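The Year of the Cleared Counter

Kamarul Entili started with the drawer under the microwave. It held takeout menus from two restaurants that had closed, a bag of rubber bands, birthday candles, and the manual for a bread machine the family gave away years ago. He emptied it into a grocery bag one evening in July and put back only the candles. Then he opened the next one.

By the end of the summer he had been through every cabinet, closet and shelf in the apartment he shares with his wife and their two sons. He kept a written list, and it ran to 125 lines before he stopped adding to it. A line could be a single item, such as a waffle iron, or it could be "cables, all."

"I wasn't following a book," he said. "I was tired of moving one thing to get to another thing."

Clearing out a home has become a common project, and it has its own shelf at the bookstore. The advice is mostly the same. Pick a category, pull everything out, decide, and put the rest back in order. What gets less attention is the period afterward, when the bags are gone and a household has to live with what it kept.

For the Entilis, the first problem was the kitchen counter. It had been covered for so long that the family had stopped using it to cook. Meals were put together on top of the stove, with the cutting board balanced over two burners. Once the counter was clear it filled up again within a week, this time with mail, school forms and a bicycle helmet.

Aisyah Tambunan hears this often. She has worked as a home organizer for nine years, mostly in apartments and small houses, and she charges $60 an hour. Her first visit to a client usually doesn't involve throwing anything away. She asks people to walk in the front door as they would on a normal evening and put down what they are carrying. Where it lands is where she starts.

"People think the counter is the problem because that's where they see the stuff," she said. "The stuff came in through the door. If there's no place for it at the door, it keeps walking until it finds a flat surface."

At the Entilis' she would have put hooks and a tray in the hallway. Kamarul got to the same answer after a few weeks. He screwed four hooks into a board by the front door, one for each person, and set a shoebox under them for mail. The shoebox was replaced by a nicer box, and then the nicer box was given away and the shoebox came back.

Tambunan is cautious about buying containers. Many of her clients have already spent money on them by the time they call. One couple had $200 worth of clear plastic bins stacked in the garage, still in their labels. She asks clients to wait a month after clearing a room before buying anything to put things in, and to use boxes they already have. Most end up needing fewer than they planned, and in different sizes.

She does like baskets that a person can see into. Lidded boxes, she said, are good for things used once or twice a year and bad for almost everything else. A lid adds a step, and people who are tired at the end of the day will skip the step and leave the item on top.

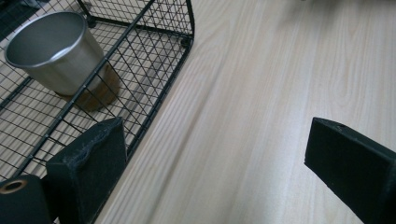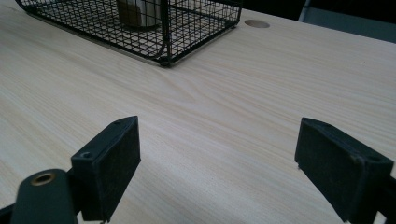 Flat surfaces get a rule of their own in her system. Each one is allowed a single job. A desk can be for work and a kitchen table can be for eating, and anything that doesn't belong to that job goes home at night. She admits the rule bends in small apartments, where one table may have to do homework, dinner and taxes. In that case she suggests giving each job its own basket and keeping only one on the table at a time.

Not everything in the Entili home was settled so easily. Kamarul's wife, Tina, did not agree with some of the 125 lines. She took back a set of soup bowls, a sewing machine and a coat that had belonged to her aunt. The bowls are used most weeks. The sewing machine has not been plugged in, and it sits at the bottom of the hall closet under the blankets.

"He asked me about every single thing, which I appreciated at first," she said. "After the third evening I told him he could decide about the batteries by himself."

Their older son sold a box of building sets and made $100, which he was allowed to keep. The younger one asked for a few of his toys back from the donation bag and got them.

The cutting board has moved from the stove to the counter. The helmet hangs on the fourth hook. Kamarul still goes through one drawer on the first evening of each month, and he says it takes him less time than washing the dishes. In the last one he found a bag of rubber bands, and he has no idea who bought them.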